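Trorunen Residents' Association
Minutes of the general meeting, 9 April 2024

The meeting opened with 56 members present. The minutes of the previous meeting were approved with one correction: the bike shed key deposit is per key, and had been entered as per household.
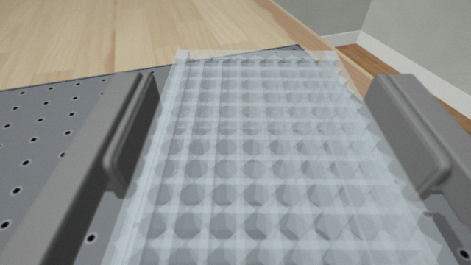
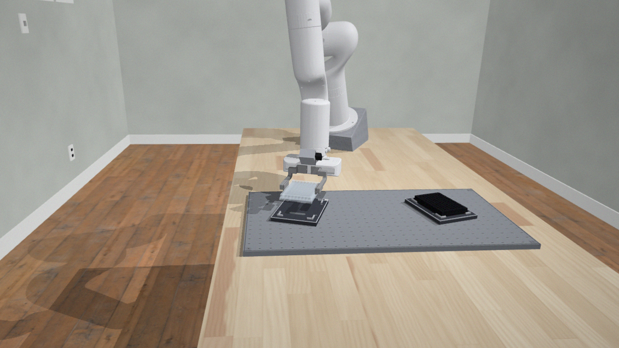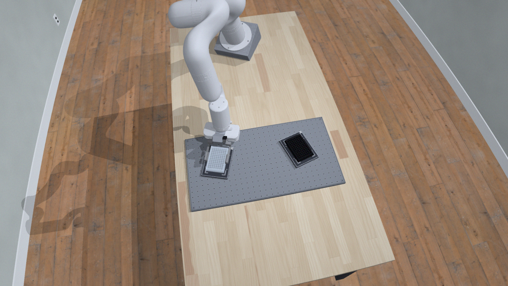 Sille Mogensen asked why the laundry room hours had been cut on evenings when the machines were always booked. The chair replied that the hours were changed after noise complaints from the ground floor. A trial of the old hours was agreed, with quiet cycles only after supper.

Stairwell painting. Two bids were received, from Navura and Oddsson. Oddsson's was lower but left out the cellar stairs. The board will ask for a revised bid before deciding.

Parking. 19 households are on the waiting list. A motion to end second spaces was put to a vote and failed. It may be brought again next year.

Intercom. Zornix has replaced the panel at the north door. Members whose name is still missing should leave a note in the office mailbox by the end of the month.

Other business. The hedge by the playground is too high at the corner. To be trimmed.

Meeting closed.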